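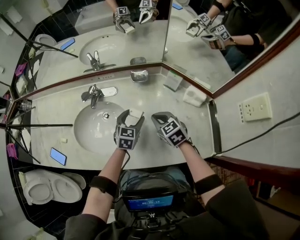
Gernel water customers, check your mailbox before you toss the junk

If you live on the east side of Gernel and you've been wondering why your water bill went up this summer, you're in good company. I opened mine over breakfast in August and just about choked on my toast. I live alone, I don't have a pool, and my lawn has been brown since June!

So I went down to the water office on Drakgate Road to ask, and I ended up talking with Nia Harries, who runs the billing desk. She was really nice about it (I was a little cranky, sorry Nia). The short version is that 359 homes got billed on an estimate this time instead of a real meter reading. The old meters in our part of town are being swapped out, and the ones still waiting their turn didn't get read before the bills went in the mail.

If you're one of those homes, there should be a letter coming to you, or it may already be sitting on your counter under the pizza coupons like mine was. It's a plain white envelope with a green stripe. Inside is a card where you write down the number on your own meter and send it back. Once they have it, they'll work out your bill again and put any difference toward the next one. You can also read the number to them over the phone, and that's what I did. It took me longer to get the lid off the meter box than it did to make the call.

My difference came to $23. That's a couple of lunches, I'll take it!

Nia told me people with bigger families have been seeing larger credits, and a few folks are going to owe a bit more, so don't count your money yet. If you do owe more, you can spread it over the next two bills without paying extra. You have to ask for that, though.

The meter swap itself is moving along. There are 607 meters on the list for the east side, and the crew finished the streets around Arai Park last month. Brilero Lane and the blocks behind the school are next. You don't need to be home for it, but your water will be off for a little while in the morning, so fill the coffee pot the night before. They hang a tag on your door ahead of time.

Rhun Jarman, my neighbor two doors down, had his done already and says the only thing he noticed was some cloudy water at the kitchen tap. He let it run for a few minutes and it cleared up. The office says to use the cold tap when you do this, and to hold off on laundry until it looks normal.

The billing desk is open until 4:30 in the afternoon and closes for lunch at noon. Parking is in back, and the front door sticks, so give it a good pull.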